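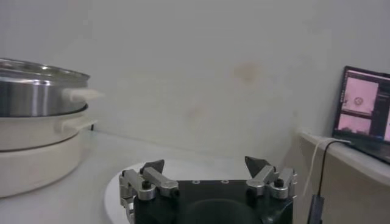
Bench notes, 2026-09-21
Naltolbridge test garden, mole plots

Dry start, drizzle by eleven. Ground soft to a spade's depth on the lower lawn, still like biscuit on the bank.

Went round the three plots before tea. Plot A (castor oil granules, put down in July and topped up since) has a fresh run of hills along the south side, in a line so straight I'd have been pleased to have dug it myself. Plot B (the buzzing spikes) has one new hill, and it is right up against a spike. I've moved nothing. If a mole wants to live next to a noise, I would like to know for how long. Plot C, which gets no treatment at all and is meant to make the other two look good, is flat as a bowling green.

I know what this means and what it doesn't. C drains badly at the top end and has fewer worms in it, so it was always the poorer address. We should have tested the worms before we drew the plots, and I have written this in the notebook before, in July, in capitals.

Worm counts

Did them properly this time. Spadeful out, crumbled over a tray, worms put back, hole filled. A gave the most by a long way, B somewhere in the middle, C hardly worth kneeling for. Full tallies are on the clipboard sheet, which lives on the nail by the door and should go back there when people have finished leaning on it.

Duygu thinks we ought to swap the treatments over, granules to C and spikes to A, and run the whole thing again until spring. I said that would give us two muddled experiments where we now have one. She said we have that already. We are going to leave A and B as they are and split C down the middle, with the wet half and the dry half treated as separate plots from now on. New pegs needed. The old ones have been borrowed for beans.

Spikes

Opened the dead one from the north corner. Water in the battery tube, contacts gone green, and a small snail who had clearly been there some time. The seal is a thin rubber ring that sits in its groove only if you screw the cap down dead straight, and on a slope with cold hands you don't. Cleaned the contacts with vinegar and an old toothbrush, smeared the ring with grease, put it back together. It buzzes. Whether a mole minds is a separate matter.

Timed the others against the kitchen clock. They are supposed to go off every 20 seconds. Two do. The rest please themselves, and one gives a sort of double hiccup and then sulks. If we ever write this up, "regular pulses" will have to come out of the method section.

Also laid a spike flat on the turf and put my palm down beside it. Could feel it close to, then nothing much at an arm's length. The box claims a good deal more than an arm. Dry ground may well be worse at carrying it, so repeat after proper rain and before I get sarcastic in print.

Granules

Some 200 grams left in the open tub, and the lid had been put on upside down, so the top layer is one solid cake. Broke it up with the back of a trowel. It smells like an old bicycle. Bought the Fikano sort last time on price and I can't say it has behaved any differently from the previous lot, in that neither has behaved at all.

One thing worth keeping: the new hills in A are all on the side away from where the granules went down thickest. Could be the granules. Could equally be the hedge, which keeps that strip damp and where I'd go if I were a mole. Will put the next lot down along the hedge and see if they come back into the middle of the lawn. If they do I shall be cautiously interested.

Finding the live runs

Tried the stick method again, as nobody trusts my footprints. Poke a thin cane in gently between hills until it drops with no push, mark it, press the turf down lightly over the run with a heel, come back next day. If it has been pushed up again, it's in use. Marked a handful in A and the same in B. None in C, there being nothing to poke.

Note to whoever checks them: the heel marks are meant to be shallow. Last time someone stamped, and the mole very sensibly dug round the lot, and we recorded a fortnight of success.

Visitors

Mr and Mrs Cortés from the bowls club came to ask what we'd recommend. I told them the truth: a good roller, some patience, and shovelling the hills off before they get mown in, and save the soil for potting as it's lovely stuff. They wanted to hear about the spikes. I showed them the hill beside the spike. They went away thoughtful and I believe they've ordered some anyway.

They also asked about flooding the runs with a hose. Told them no. It wastes water, it makes the lawn sag, and a mole swims perfectly well. Same answer for mothballs, broken glass and the chewing gum idea, which comes round every autumn like a cold.

Bulb bed

Separate complaint. Something has been taking the crocuses along the path and the moles are getting the blame. Moles eat worms and grubs and have no use for a crocus. These have been dug from above, neat little scoops, bits of papery skin left lying about, so I'd look at squirrels or mice using the mole runs as a free road. Put wire mesh over half the bed, pegged at the corners, other half left open. Sturia are sending a trial pack of coated bulbs, so those can go in the open half when they arrive. Keep the packet. We always lose the packet.

To do

Pegs for C, both halves.
Check heel marks in A and B, morning if possible.
Buzz test on the mended spike after rain.
Ask Duygu where the second tray went.
Order rubber rings, the thicker ones.
Sharpen the half-moon edger, which at present is only a half-moon.
Write to the spike people about the timing. Politely. Draft it, leave it overnight, then take out the bit about the hiccup.

Rain coming on properly at four, so packed up. Mole hill count on A went up by one while I was coiling the hose.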